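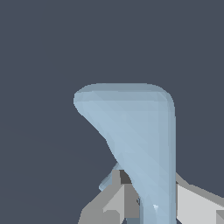
4. Gathering your first grasp examples

With the simulator installed and the gripper loaded (section 3), you're ready for the enjoyable part! In this section you will steer the gripper by hand, pick up an object, and save the whole attempt as an example that Wurnavance can learn from. By the end you'll have a small, tidy set, which is enough to see the learner pick up its first habits.

An example in Wurnavance is one complete attempt, from the moment you press Record to the moment you press Keep or Bin. It holds the wrist view, the position of both fingers, your hand movements and a short label. All of it is stored together, so you never have to match up files yourself.

4.1 Before you start

1. Open Wurnavance and choose Practice Room from the start page.
2. Plug in your hand controller. The light beside its name on screen should turn green within a moment or two.
3. Choose Scene, then Plain. The plain scene has a single-colour background and nothing else in it, so it's much the best place to learn the controls.
4. Choose Object, then Load, and pick a mesh from the starter folder. The wedge-shaped ones are lovely to begin with: a broad top, a narrow stem, and plenty of room for a finger on each side of the stem.
5. Set the view to Wrist. You will see the fingers at the bottom and the object rising up between them as you close in.

Note: Starter meshes are kept simple on purpose, and you may notice small flat patches in their shading. They load quickly and the contact sums run faster. If you bring in your own mesh, run Tidy Mesh on it first (section 7).

4.2 Recording an attempt

1. Press Home on the controller. The gripper goes to its resting place with the fingers fully open.
2. Press Record. A short tone plays and the clock begins. You have 30 seconds, and that's far more than it sounds once you get going.
3. Bring the gripper towards the object slowly. Aim for the narrow part and keep the wide part well clear of the finger tips.
4. Turn the wrist until the stem lies between the two fingers. Small turns work best. If you overshoot, carry on and correct it; the learner gets a great deal from seeing a mistake put right.
5. Squeeze the trigger gently until both fingers meet the object. The contact bar at the side of the control panel fills as they press.
6. Hold still for 2 seconds. Wurnavance uses this pause to mark where the grasp ends and the lift begins, and attempts without it can't be split properly.
7. Lift straight up, hold again, then press Stop.

Caution: Don't squeeze the trigger all the way in one go. In the simulator a sudden full squeeze can push a finger into the surface of the object. The attempt may still look fine at a glance, but the contact readings will be wrong and the learner will happily copy them.

4.3 Keep or Bin?

When you press Stop, the attempt plays back straight away. Watch it through at least once at half speed (it's surprisingly good fun, and you'll spot things you missed while steering). Then decide.

Keep the attempt if the object came up with the gripper and stayed there during the second hold. Keep it too if the object slipped, as long as you label it Slip. Failed grasps are every bit as welcome as good ones so long as the label is honest.

Bin the attempt if the controller dropped out, if you pressed Record by accident, or if a finger passed through the object.

1. Press Keep or Bin.
2. If you pressed Keep, choose a label: Held, Slip or Missed.
3. Add a grasp place from the list: Stem, Rim, Side or Other.
4. Press Save. The counter in the corner of the control panel goes up by one.

Note: Use Stem for any narrow part below a wider one, even when the object is tipped over. Jerau, the labelling guide that comes with Wurnavance, has drawings for the awkward cases. Keep it open in a second window for your first few sessions.

4.4 Mixing things up

A learner that has only ever seen one approach will only ever know one approach, so variety really pays off here. After every 5 saved attempts, change something:

- Tilt the object with the Tumble button.
- Come in from the other side.
- Load a different mesh.
- Change the starting height of the gripper.

Change one thing at a time to begin with. Once you're comfortable, switch on Shuffle and Wurnavance will alter the tilt and starting height for you between attempts. You can still undo any shuffle you don't like by pressing Back before you press Record.

Caution: Leave the finger width alone during a session. Attempts recorded at different widths are stored in separate sets and can't be joined later.

4.5 Sending your set to the learner

A first training run needs 400 saved attempts. They needn't all be yours! If several of you are recording, give each person their own folder and let Grivus, the sorting tool, bring them together.

1. Close the Practice Room.
2. Open Grivus and choose Gather.
3. Tick each folder you want to include.
4. Choose Check. Any attempt with a missing label or a missing hold is listed in orange. Fix these now, or untick them.
5. Choose Send to Learner.

The check can take a while on a full set, and you can leave it running. When it finishes, go to section 5 to start training and watch your learner try its very first grasp.

Note: Sending a set doesn't remove it from your folders. If you want to record more later, just open the Practice Room again and carry on; new attempts are added after the last one saved.

Wurnavance set-up guide, section 4. Last revised 2026-10-15.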